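About the Trevura Center for Civic Dialogue

The Trevura Center brings residents of Nirkulville together to talk about race, faith and political division. It was founded by Peiyu Cai after a June meeting at the public library drew 50 neighbors who wished to continue.
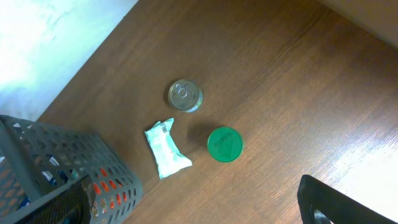

Our discussion circles are small, free of charge and open to every adult resident. Each is led by two trained facilitators — one of them always from outside the neighborhood. The Center endorses no candidate or party.

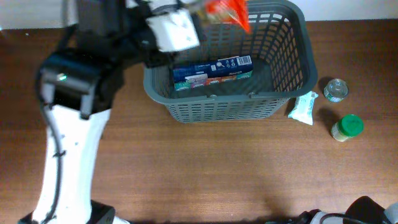 Ataberk Sönmez directs our school program, which now serves 27 classrooms. Funding is provided by member dues and the Schmieder Fund.

Contact: Trevura Center, 386 Gravance Street, Nirkulville | © Trevura Center | Back to top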